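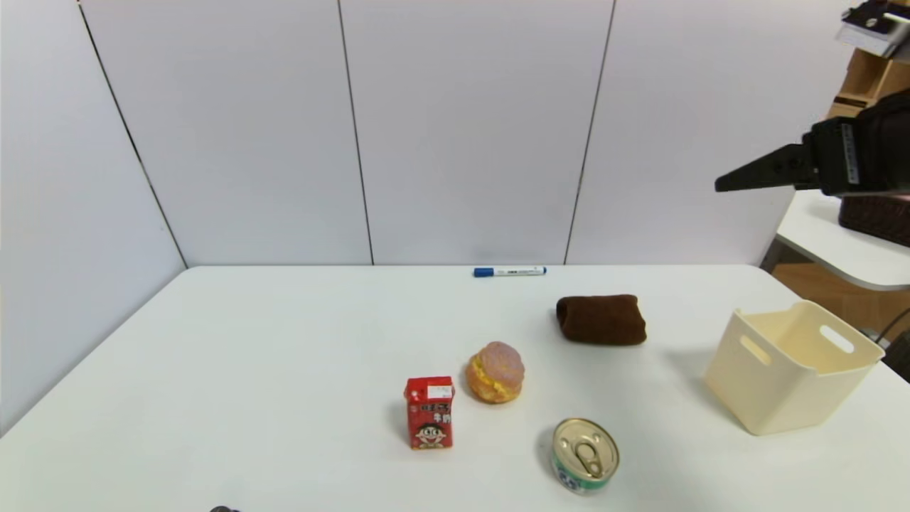
What do I do with something on the table that isn't on the item list?

Leave it where it is, give it a plain name in the notes column, and put it in the class it would go to in an ordinary house. Food and drink go to the kitchen, cloth to the linen shelf, pens to the desk drawer.

Datasets > Household > Tabletop items > README

# Fludach Tabletop Items

Word lists and put-away notes for small household things left on a table. Kept by Viorica Stojanovska and Sugeng Siregar. Item names checked by Katsuhiko Hattori.

## What is in it

The list has 86 item names in 6 classes. Each name has a class, a usual storage place and a free notes column. The classes are:

- `bakery`: buns, rolls, sliced bread, anything with a crust
- `drink`: cartons, bottles, pouches
- `tinned`: metal cans of food, with or without a ring pull
- `cloth`: towels, flannels, napkins
- `stationery`: markers, pens, pencils, rubbers
- `other`

Tableware has its own list (see the Clinis README) and is left out of this one.

## Naming

Use the everyday name first and the detail after it, in lower case:

```
bun, crackled topping
milk carton, flavoured, red
can, food, ring pull
towel, folded, dark brown
marker, white, blue cap
```

Colour goes last unless it belongs to a part, as with the cap. Brand names are optional. If the print on a pack is in a language you don't read, write down the script and move on. Don't guess the flavour of a drink from the colour of its carton. We had a good many "strawberry" entries in the first version for that reason and Katsuhiko took them all out again.

A bun with a crackled sugary top may be entered as `pineapple bun` or `melon pan`. The two are merged when the list is built. Shota Nishimura asked for them to be kept apart and there is an open note on it.

## Put-away notes

**Bakery.** Move first. An unwrapped bun goes on a plate or in the bread bin, never under a can or carton. Crumbs are wiped up after everything else has been moved.

**Drink.** Keep cartons upright. Sealed long-life milk goes in the cupboard, opened milk in the fridge. If you can't tell whether it is open, enter `unknown` and don't fill in a storage place.

**Tinned.** Cupboard, lid up. Hold by the side and keep off the ring. Small cans go in front of tall ones.

**Cloth.** A folded towel counts as one item. If it has come undone, fold it before storing and add `refolded` to the notes. Damp cloths go to the airer.

**Stationery.** Cap on, desk drawer. A marker without its cap is entered as 2 items, even when the cap is lying beside it.

## Known problems

- `can` and `tin` are both still in use. Prefer `can`.
- Roughly 50 names have no plural form.
- `cloth` and `towel` overlap in the older Grillasville entries. Nayeli Barrera is working through these.
- The storage places assume a kitchen with a bread bin. The Sugiyama entries use a covered shelf, and either is accepted.

## Changes

January: `carton, small` dropped, size now goes in the notes. `rubber` moved from `other` to `stationery`. Spelling of `flavoured` made the same throughout.

Corrections go to Viorica. Please send the item name exactly as it stands in the list, with the new wording next to it.

Filed under: Home & Kitchen, Word Lists

We use cookies to remember your settings. Accept | Manage choices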